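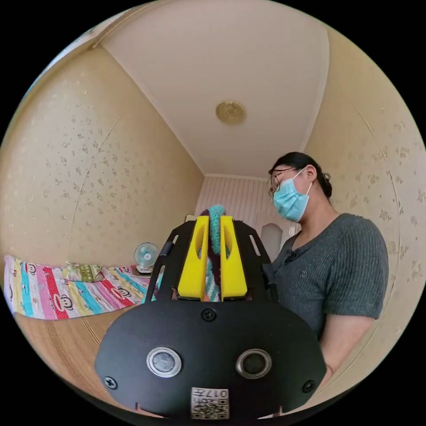 Home Tenants Landlords Repairs Contact

Moving in: questions tenants ask us

4 min read

These answers cover all flats and houses let through McAlister. If your agreement says something different, the agreement is what counts.

When can I collect my keys?

From midday on the first day of your tenancy, at our office on Darel Street. Bring photo ID. If two of you are on the agreement, either can collect, but we will only hand over the full set once both have signed and the first month's rent has cleared. Bank transfers made the evening before do not always reach us in time, so please send it a couple of working days ahead.

Can someone else collect them for me?

Yes, if you email us their name beforehand and they bring ID. We can't accept a phone call on the day.

What is the inventory and do I have to sign it?

It is a list of what is in the property and what state it is in. We email it to you when you move in. You have a week to read it, add comments and send it back. Look inside cupboards and behind doors, and at the seals round the bath. If we hear nothing in that week we treat it as agreed.

Small marks are worth writing down even if they seem silly. Most arguments at the end of a tenancy are about a carpet stain or a scratched hob that was there all along and never got noted.

How much is the deposit?

It depends on the rent. For a one-bedroom flat in the Gekudon building it is currently £700. It goes into a protection scheme and we send you the certificate with your reference number. Keep that email, as you will need it to get the money back.

Who pays for gas, electricity and water?

You do, unless the advert said bills were included. Take meter readings on the day you get the keys and send them to the supplier and to us. The name of the current supplier is on the front sheet of your welcome pack. You are free to change supplier, but tell us if you do.

In the Wuduteo Court flats, water is billed through the building and appears on your rent statement as a separate line.

Do I need to tell the council?

Yes, for council tax. Students should send in their exemption letter as well. We tell the council that the tenancy has changed, but that does not set up your account.

Can I put up pictures or shelves?

Pictures, yes, on existing hooks. For new holes, ask first. We normally say yes to a few small ones if you fill and paint them before you go. Shelves, wall-mounted televisions and anything drilled into tiles need written permission — please wait for the reply before you start.

Can I keep a pet?

Ask us in writing and tell us what sort and how big. We pass the request to the landlord and usually have an answer within eight working days. Fish in a small tank are rarely a problem. Some of the buildings have a lease that rules out dogs, and there we can't do anything about it.

The heating isn't working. What should I check?

Check that the boiler has power, that the timer is right and that the room thermostat is turned up. Then look at the pressure gauge. If it has dropped, the boiler guide in your welcome pack shows how to top it up. If none of that helps, report it on the Repairs page. From December we keep an engineer free each morning for homes with no heating or hot water.

I can smell gas.

Open the windows, don't touch any switches, leave the property and ring the gas emergency number on the inside of the meter cupboard door. Ring us afterwards.

Is there parking?

Wuduteo Court has 16 spaces and they are let separately. There is a waiting list. The other buildings have street parking, mostly by permit, and you apply to the council for that yourself.

Will you visit during the tenancy?

Yes, usually once in the first few months and then less often. We write to you beforehand and you don't have to be in. We look for leaks, damp and anything that needs mending. We are not checking whether you have done the washing-up.

What if I lose my keys?

We can lend you a set during office hours. Replacements are charged at cost. Fobs for the Gekudon main door take longer because they are ordered in.

Who do I speak to if I'm unhappy with something?

Start with Tamsin Whitelaw, who looks after tenancies. If that doesn't settle it, ask for our complaints form and we will reply in writing.

Page updated September 15, 2024

Shares 8 Comments 0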